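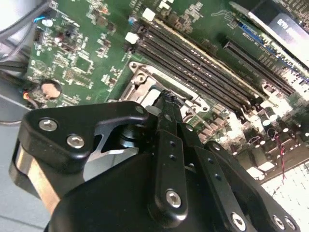 *The green motherboard, with its bank of four black memory slots.*

# Changing a desktop processor: common questions

Page kept by Denise Naylor, Mornanis Computer Refurbishing, Hulme. Last updated February 5, 2021.

These are the questions we get most often from people who have bought a used office desktop from us, or a spare processor, and want to do the work at home.

## Before you start

**Will any processor fit my board?**

No. The socket has to match, and the board's firmware has to know the chip. Look up your model on the maker's support pages before you order. If you can't find it, send us the model number from the case label.

**Do I have to take the motherboard out?**

Not in most towers. Shut the computer down, unplug it, lay the case on its side and take off the side panel. You can usually reach the socket once the cooler and its fan cable are out of the way. With the tower flat, small screws are also less likely to end up under the board.

**Does the memory need to come out?**

It doesn't have to, but large coolers can be awkward to lift past it. Note which slots were filled if you do remove it.

**Should I unplug the drives?**

Leave them connected unless a cable crosses the socket. A loose bundle can be held back with a twist tie.

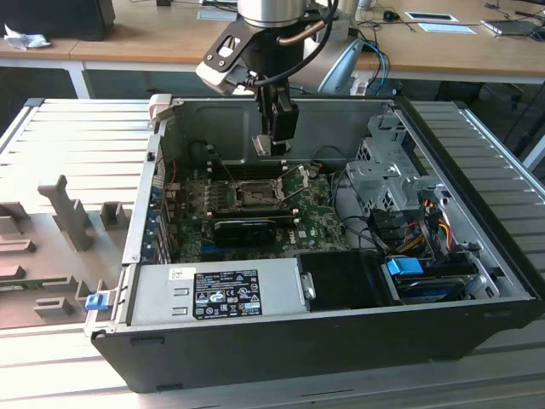
## Fitting the chip

**How should I hold it?**

By the edges. Keep your fingers off the underside and off the contacts in the socket. Touch bare metal on the case first to get rid of any static.

**How do I open the socket?**

On the lever type, press the lever down, ease it out from under its hook and let it rise. The load plate then swings up and back. Don't put anything down on the open socket, even for a moment, as the contacts bend very easily.

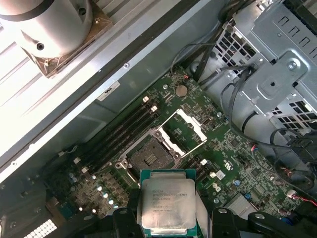

Lower the chip straight down and let it settle under its own weight. If it doesn't sit level, lift it straight out and check which way round it is. Never slide it about or press on it to make it fit.

**How do I know which way round it goes?**

Find the small triangle on one corner of the chip and match it to the mark by the socket. Many chips also have notches along two sides.

**Does the old paste have to come off?**

Yes, all of it. Use a lint-free cloth and isopropyl alcohol, and go over it until the cloth stays clean.

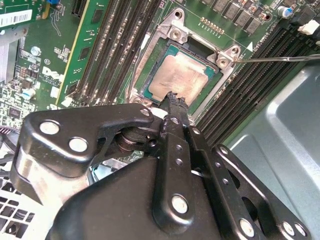
A faint stain left on the metal does no harm, but streaks you can feel should be wiped again. Let the surface dry before you put on fresh paste. A blob the size of a small pea is enough for most chips.

**The frame screws are stiff. Can I use more force?**

Check first that the screwdriver fits properly. A worn or undersized tip will ruin the head, and if it slips it can cut a track on the board.

## Orders and returns

**Can I return a processor I have tried?**

Within 22 days, if the contacts are clean and undamaged. Pack it in the plastic shell it came in.

**Can you fit it for me?**

Yes, at Hulme or at our Stondodbridge counter. Ring first to book a slot.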